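Courses > Omness Evening School > Paper Folding for Beginners > Handout 2

Getting the first folds right

Welcome back, everyone, and thank you for all the kind notes after the first handout! I know most of you are itching to get to the boat, but please stay with me a little longer on plain creases, which I still practice myself with a cup of tea going cold beside me.

Work on a smooth, hard, pale table if you have one. A tablecloth swallows a crease before you've made it. Turn the sheet until the edge you're folding is nearest you.

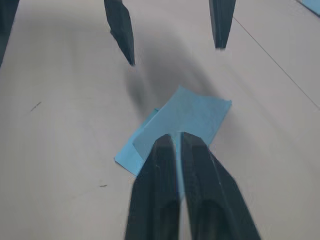 Bring the edge over slowly, and hold it there with one hand before you press with the other. If it wanders, let it open again and start over (I do this constantly). Soft wrinkles are fine at this stage, so don't throw the sheet away on their account.

When the edges agree, press from the middle outward. Keep your spare squares and your scissors well back from where you're working, or you'll be forever pushing them about with your elbows.
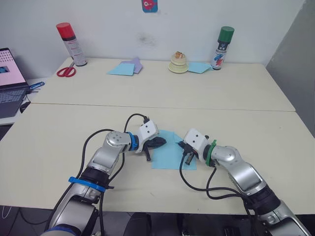 Fig. 2. Light blue square on the near table; scissors and more paper on the far one.

For next time, fold 8 sheets in half, both ways, and bring them all, even the crooked ones.

Comments

Bautista Echeverría: Pressing from the middle fixed my crooked halves. Is the Akent paper too thick for this?

Oriana Troncoso: A bit stiff for me, but lovely for boxes!

Contact: Omness Evening School, Room 916 | Back to top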